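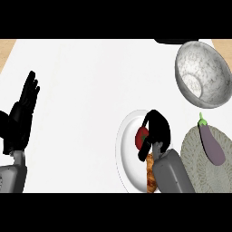 2019-03-20 — Plukisgate bench, sim only

Right arm still creeps at hover. Dropped position gain from 200 to 90, left arm parked with the hand open. Finger closing order unchanged. Contact friction on the tomato is a guess — Hashini to weigh a real one. Log stops at step 2,948, reason unknown. Wrist bracket reprint waits until the sim settles.

Filed under: Shop Log, Two-Arm Build

Print this entry | E-mail this entry

Recent entries
Prajapati hand, tendon routing
Forearm covers, second fit
Gisville parts order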